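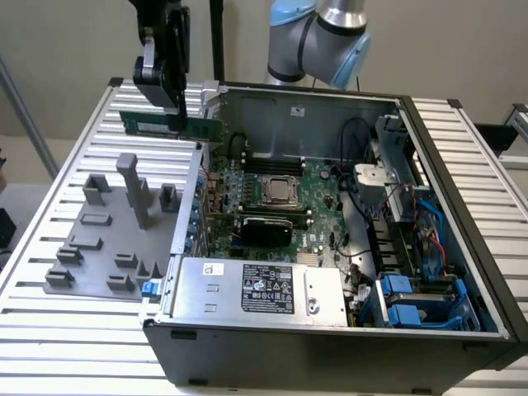
Recording demonstrations for the memory module task

Guides > Data collection > Desktop tasks > Memory module

This guide explains how we record examples of a robot arm putting a memory module into a desktop computer. It is written for a person who already knows how to start the arms and the recording program, but who did not record this task before. If you have not driven the arms at all, please do the block sorting task first and come back.

The task looks small. A module is picked up from the fixture plate, carried over the open case and placed in one of the memory slots. The difficulty is in the last few millimeters, and most of our bad recordings are bad there. The steps below are mostly meant to make the beginning of each recording quick and clean, so that you have patience left for the end.

What you need

– A desktop tower with the side panel taken off and the power cable disconnected.
– Memory modules that fit the board. Old ones are fine. Do not use modules which somebody wants back.
– The printed fixture plate.
– The list of start positions, printed on paper. The operator cannot read a screen and drive at the same time.

Step 1. Prepare the computer

Put the tower on its side, with the open side up. Take all modules out of the slots and open the latches. Look at loose cables that hang above the board and push them away from the slots. A cable that moves a little between two recordings is no problem, and it is even useful, but a cable that lies over a slot will be caught by the fingers sooner or later.

Leave the graphics card in. We tried to remove it in January to have more space, and the model trained on those recordings was confused when the card was present again. The same is true for the power supply and the drives. The learning system should see a computer as a repair shop would see it.

Push the case a little by hand after every 10 recordings. Turn it a few degrees also. Do not try to bring it back exactly to the old place.

Step 2. Place the fixture plate

The plate goes beside the tower, where the gripper reaches it with the elbow still bent. If the arm is almost straight when it picks up, the motion becomes nervous and you will see shaking in the joint data.

Keep the plate free of crumbs of plastic. The holders are printed, and new prints have small threads in the slots. Remove them with a knife before the first use. When a module stands crooked in its holder, the grasp is also crooked, and you will fight with this angle until the end of the recording.

Step 3. Check what the wrist camera sees

Before you record anything, drive the gripper slowly toward the plate and stop just before it. Look at the wrist view. Both fingertips should be visible, and the part of the plate you are going to touch should be in front of them.
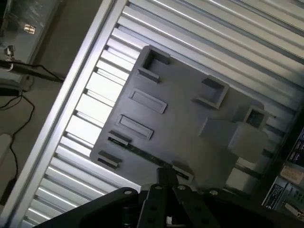
The table is made of aluminum and it reflects the ceiling lamps strongly. If the bright stripes make the picture so white that you cannot see the edge of a part, lower the exposure one step and check again. Do not switch off the lamps. Dwynwen Pugh, who looks after the cameras in our group, prefers a dark plate in a correctly exposed picture to a pretty plate and a table without any detail. Save the exposure value with the session, because it is not saved automatically in the older version of the Ollano recorder.

Also wipe the lens. It is close to the work and catches fingerprints when people adjust the gripper.

Step 4. Record one demonstration

1. Move the arm to the start position given in your list. Wait until it is completely still.
2. Start the recording. Count slowly to 2 before you move.
3. Go to the module and grasp it by the long edges, near the middle. The contacts must stay free.
4. Lift straight up until the module is clearly above the walls of the case, and only then go sideways. Many beginners move in a diagonal line to save time and touch the case.
5. Stop above the slot. Turn the module so that the notch fits the key in the slot. If you are not sure, come a little higher and look again. The model may learn this looking, and this is welcome.
6. Lower the module until it stands in the guides at both ends. Press slowly. The force number in the recorder should rise smoothly.
7. Open the fingers, go straight up, and stop the recording when the arm is out of the case.

Please do not hurry in number five. A pause is good data. A wild correction is not.

Step 5. Mark the result

After each recording the program asks for a label. We use three:

Success: the module is in the slot and both latches are closed.
Partial: the module is in the guides, but one side is not pressed in.
Fail: everything else, also when the module fell on the board.

Keep the failed ones. Rhydian Lougher trains the part of the system that decides if an attempt went well, and for this he needs failures as much as successes. What we delete are only recordings where the data itself is broken, for example a camera that stopped or a hand that came into the view.

When you write a comment, write what happened and not what you think the reason was. "Left side not pressed in" is useful. "Bad grasp again" is not, as another person can't check it later.

Step 6. Change something

A set in which every recording is the same teaches very little. Between recordings, change one of these things:

– the holder from which the module is taken
– the slot in which it goes
– the start position of the arm
– the position of the case, as described in step 1

Change only one at a time. It makes the search much easier when something begins to go wrong.

How much is enough

The first set, recorded in Fliltville, had 1,392 demonstrations. The model trained on it found the slot well but pressed too early. The present set has 3,287, and most of the new ones start from uncomfortable positions, with the module already held at a small angle. This helped more than the larger number by itself, at least in our opinion. Sestthorpe still records with the old start list, so please do not mix their folder with ours before it is checked.

At the end of the session

Take the module out of the slot by hand, with the arm parked. Look at the contacts. A module with scratched contacts goes in the box marked Rowlands and is not used again. Then copy the session folder to the server and compare the number of files with the counter in the recorder. If the two numbers are different, leave the local copy where it is and write to Dwynwen before you record more.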